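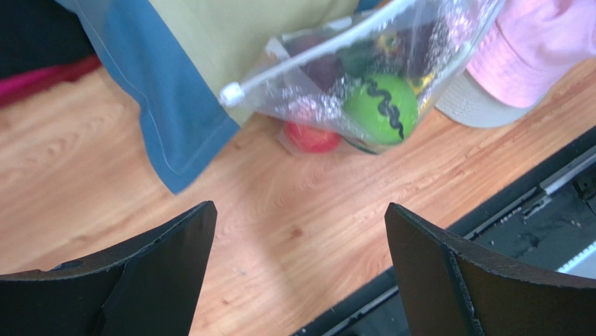

*Figure 1. Fabric items, a cap and a clear bag on our sorting table.*

Our group (Naa Baidoo, Tiago Magalhães and me, Esi Ofori) spent four weeks on the Dramani clothing swap, and I have to say we grew very fond of that table! We sorted 27 bags in all - far more than we'd planned for - and argued happily over where the caps should go. Tiago wanted them with the scarves, Naa wanted a box of their own, and in the end Naa got her box.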